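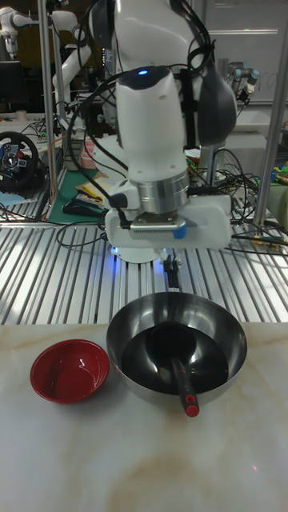 Hallow: impulse responses for small loudspeakers

Hallow is a set of 253 measured impulse responses from bookshelf and desktop speakers, and we're delighted to finally share it! If you write room correction, design crossovers or just love squinting at waterfall plots, dig in.

What you get

Mono WAV files at 48 kHz, 24-bit, one per speaker and angle, plus index.csv with driver size, cabinet volume and port type. Ported and sealed boxes are in separate folders.

Getting started

Load a file with whatever you normally use. Fluno reads the index directly (lovely for quick comparisons), so point it at the top folder and off you go.

Known problems

Files in sealed/small have a faint mains hum below 60 Hz. Three entries have no port length. Levels are not matched between folders.

Credits

Measured by Etornam Bonsu and Vidar Wikström, with index checks by Jamie Ellwood. Corrections are very welcome, especially for the port lengths!

Last updated 1 Mar 2021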